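July, notebook entry, demo afternoon
Linnea Hovland, Kadeck bench group

Notes from the open afternoon, written up the same evening while I still have the sheet. Two sessions, the first at 1:30, the second at 3:15. The Punulon people came to the first and the Rathore people to both. Arkar sent nobody but wants the log.

Task shown: computer teardown, drive section only. Tower on its side, side panel off, hard drive in its blue caddy pulled from the cage and put back. We left the board, the supply and the optical bay out of the program. Visitors asked for memory removal anyway. Told them it is on the list for the fall and that we have no reliable grip on a DIMM latch yet.

Setup as run:
- Tower flat on the slatted bed, interior up, left side against the gray printed fixture plate.
- Approach speed 30 percent for everything inside the case. I had it at 54 in the morning and took it down before the doors opened.
- Retract straight up, no rotation until the caddy clears the cage wall.
- Overhead lights left on. The grasp check was tuned with them on and I did not want to change that with people in the room.

First session. Six cycles planned, six run. Four went end to end without my touching the pendant. The other two stopped on the force limit during insertion, both at the same depth, where the caddy rail meets the lip of the cage. In both cases I backed off, shifted the target slightly toward the drive bay side and resumed. Offset written on the sheet, not saved to the program. Must do that before anyone else runs it.

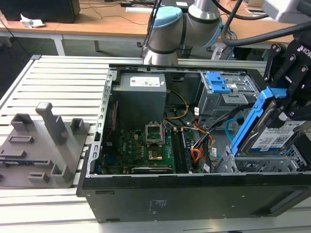 Questions from the first session

Punulon asked how much the fixture does and how much the camera does. Answer I gave: the plate sets the left side of the case, the camera corrects the rest. They wanted to know if a different case model would need a new plate. Yes, for now. The raised holders on the plate were laid out for several parts and we use only the edge of it for this task, so a simpler plate would do the same job. Somebody should draw one.

Rathore asked about cable snags. Fair question. The SATA cable on the drive side and the loose supply leads are both near enough to the path to matter. We have no detection for a cable under a finger. The force limit catches a hard snag and will miss a soft one. I said so. They asked for the limit value and I said I would send it with the log.

Also asked: why put the drive back in at all, if the use is recycling. Because insertion is the harder half and tells more about alignment. For a recycling line you would drop the drive in a bin and be done, and the cycle would be shorter. We should have a removal-only version ready next time, as most of the visitors care about that one.

Second session. Moved the visitors to the wrist camera view for the approach, which held attention better than the fixed view. From the wrist you can judge the tilt of the caddy against the cage, and the gold contacts on the drive give a clear reference when they are facing the lens. Against that, the gripper's own plates cover a good part of the lower view, and the cage wall is hard to follow behind them. One of the Rathore engineers suggested rotating the camera mount. I think it would put the lens closer to the case rim. Worth a bench check with the arm powered down. 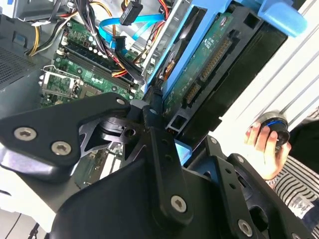
Wrist view, caddy tilted at the drive bay. Empty CPU socket upper left of the gripper plates.

Tilt is the thing to fix. The caddy has a rounded handle at one end and it is tempting to grip near it, but a grip off center lets the drive lean. Proposed change: move the grasp point toward the middle of the caddy and add a short press from above after the first contact with the cage. Try the press at the lower speed first.

To do
- Save the insertion offset. Note the old value in the header.
- Write the removal-only program.
- Send log and force limit to Rathore, copy to Arkar.
- Check clearance for a rotated camera mount.
- Tie back the supply leads before the next run and see if the stops change. If they do, the offset result is suspect and has to be repeated.
- Ask Punulon which case models they see most.

Open point: both stops in the first session came after a restart of the vision process. May mean nothing. I did not log restart times, so there is no way to check from today's data. Add a timestamp on restart.

Kadeck bench group | Contact: L. Hovland, bench office | © Kadeck, internal notes | Back to top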